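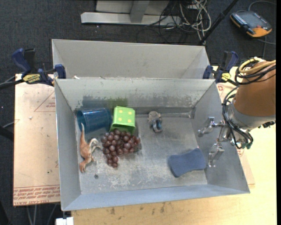 ## February 8, 2020 – indigo vat, second go

Right, the vat. I left it overnight with the lid on and a blanket round it, and this morning it had a proper coppery skin on top and smelled like a wet dog that had eaten cabbage, so I was very pleased with myself! Last time (the Daldale batch, see the sad grey tea towels pinned over my desk) it never got past a cloudy teal and I kept dipping anyway out of pure stubbornness.

Changed two things from last time. More fructose, and I slaked the lime properly before it went in instead of chucking it in dry and hoping. I don't know which of the two did it, and yes, Viola, I know you'll say I should have changed one at a time.

Cloth for today was the Zurnis linen, the leftover end of the roll, scoured yesterday and still damp when it went in. I'd weighed out 800 grams and then got greedy and put a cotton shirt in as well. The linen took the colour beautifully. The shirt is blotchy under the arms and along one cuff, I think there's still some finish on it that the soda didn't shift. Scour again and try it on its own.

### Dips

- First dip, four minutes. Came out yellow-green, turned in the air faster than I could get it on the line. Mid blue, a bit thin.
- Second dip, same time. Much better. I squeezed it out below the surface this time and there was far less froth.
- Third and fourth, six minutes each, with a good long airing between. By the fourth the vat was looking tired and going blue round the edges, so I stopped.

Fed it a spoonful more fructose afterwards, warmed it up gently and put the blanket back. Mercedes reckons I should leave it completely alone for two days. I'll manage one, I expect.

### Stitched samples

Opened up the stitched pieces from the Tavach workshop at last. The running stitch rows are lovely, really crisp, little white teeth all the way across. The ones where I used the thin polyester thread mostly snapped when I pulled them up so the pattern wanders off halfway. Buttonhole thread from now on, doubled, and knot BOTH ends (I lost a whole row to one missing knot and said some things).

Viola's folded piece has a rust mark on it where the clamp sat. She likes it. I've told her she can't claim it was on purpose.

### To do

- rinse linen again, it was still bleeding a bit, then a splash of vinegar in the last water
- order lime, we're almost out
- ring Testa about the wider linen, they said April but I'd like some sooner
- new rubber gloves!! left thumb has a hole in it and so my left thumb is navy
- write the recipe on the vat lid in paint pen, the paper label has dissolved again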